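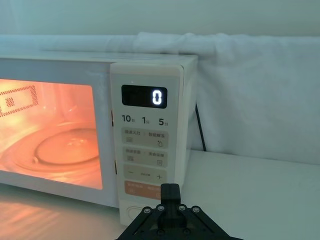
Speaker notes, municipal plant and fleet session, 12/04/2025
Kirstin Cairns, works superintendent, Achari

Slide 1. Say hello. Thank Ewan Lennox for the intro, whatever he said. Mention that Achari is a former mill town with 234 kilometres of road and more culverts than anyone has a map for.

Slide 2: The old fleet
Two graders and a loader older than our apprentices. Pause for the photo of the loader. Someone always asks if it still runs. It does, downhill.

Slide 3: Why one machine
We wanted a single carrier for sidewalks in winter and ditches in summer. Council wanted the same thing at half the price. The Skovine was the compromise — neither side has forgiven the other.
Attachments bought: angle broom, snow blower, flail mower. Attachments wished for: see slide 9.

Slide 4: The tender
Three bids. One arrived in the wrong envelope and one quoted a machine with no cab, in a town that saw minus 31 in February. Don't name the dealer, he's in the room.

Slide 5: First winter
726 engine hours. The blower chute froze twice, both times outside the mayor's house. Lokitz sent a technician who fixed it with a heat gun and a colourful vocabulary.
Skip the hydraulic diagram if running late. Skip it anyway if Ewan is yawning.

Slide 6: Operators
18 trained, which is everyone in the yard plus a fellow from Parks who wandered in. Swapping attachments took an hour in the first week. We're now down to the length of a coffee, depending on the coffee.
Tell the story about the broom and the flower bed. Leave out whose flower bed.

Slide 7: Servicing
Grease points are behind the left panel, where only a child could reach them. Grusatine, the next town over, has the same model and put in remote grease lines. We have copied them and will deny it.
First big service is due at 2000 hours. Budget for it now, not the week before. (Look at the finance people.)

Slide 8: What I'd do differently
Order the spare cutting edges with the machine. Measure the shed door.
Yes, we had to widen the shed.

Slide 9: Wish list. Read it slowly, my councillor is in row two.

Questions. If it's the one about electric models, hand the mic to Ewan.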